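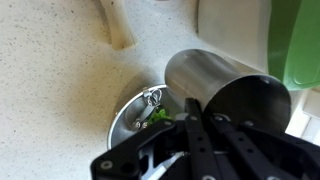
Stainless steel bowl on the counter, shared kitchen.

Call for Participants: Household Coffee and Tea Storage Study

Grolico is recruiting adults for a home-use study of how dry coffee and tea keep their aroma after the package is opened. Applications close April 13, 2025. Fieldwork begins in October.

Background

Ground coffee loses aroma compounds once it is exposed to air. Published storage advice is based mainly on laboratory conditions, with fixed temperature and humidity. This study collects samples from ordinary kitchens, where containers are opened at irregular times and kept near stoves, sinks and windows. A total of 227 households will be enrolled across Beton and Tronholm.

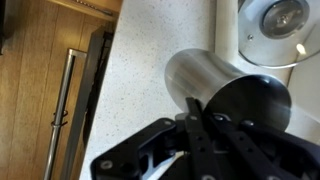 Brushed metal cylinder, open at one end.

What participants do

Each household receives coffee or tea in sealed packages, storage containers and a logger that records temperature and relative humidity. Participation lasts 9 weeks. During that time you will:

- transfer the product to the assigned container on the first day
- use it as you normally would
- record each opening on the log sheet
- fill one sample vial per week and return the vials in the prepaid mailer

Participants also attend 3 tasting sessions at the Steiner building in Beton. Each session takes one hour. Samples are coded, and you will not be told which container they came from.

Container assignment

Containers are assigned at random and cannot be exchanged. Please do not wash a container while the study product is in use. Report a damaged lid or seal the same day, and continue logging until a replacement arrives.

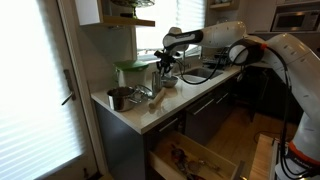 Who can apply

You must be 18 or older, live at one address for the full study period, and prepare coffee or tea at home at least five days a week. Smokers are eligible for the storage portion but not for the tasting sessions. Employees of coffee or tea companies are excluded.

Payment

Households that return all vials and the completed log receive 2000 reward points, redeemable at participating grocery stores. Partial returns are paid in proportion. Travel to the tasting sessions is reimbursed at the public transit rate.

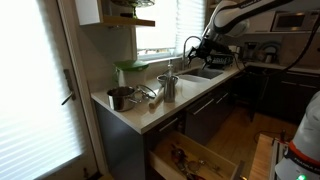
Sink with chrome gooseneck faucet.

How to apply

Complete the screening form on the Grolico study page. Have your household size, usual brewing method and current storage container at hand. Applicants in Tronholm should select the regional option on the second screen. Selected households will be notified by email and must return the signed consent form before materials are shipped.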